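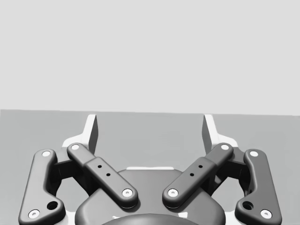 ## Table (furniture)

A **table** is a piece of furniture with a raised flat top, used for eating, writing, working, or holding objects. Most tables stand on legs, a central column, or a pair of trestles. Height depends on use: dining tables are lower than workbenches, and coffee tables are lower than both.

### Construction

The top may be a single board, several boards joined edge to edge, or a sheet of stone, glass, or metal. Solid wood swells and shrinks across the grain, so wide tops are often fixed with slotted screws or buttons that allow some movement.
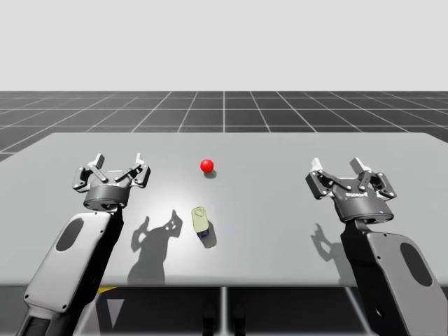
Legs are commonly joined to a frame of rails called the apron. Trestle tables have no apron and can be taken apart for storage — a common arrangement in medieval halls, where the same room served for meals and sleeping.

### Surfaces

Oil finishes are easy to repair but mark quickly. Varnish resists water better and is harder to patch. Matte surfaces cut down on glare and are often chosen for desks.

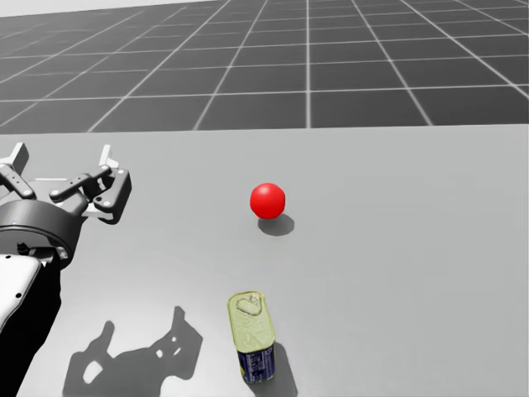
*A light gray tabletop with a red sphere and a small tin can.*

### See also

- Desk
- Workbench
- Trestle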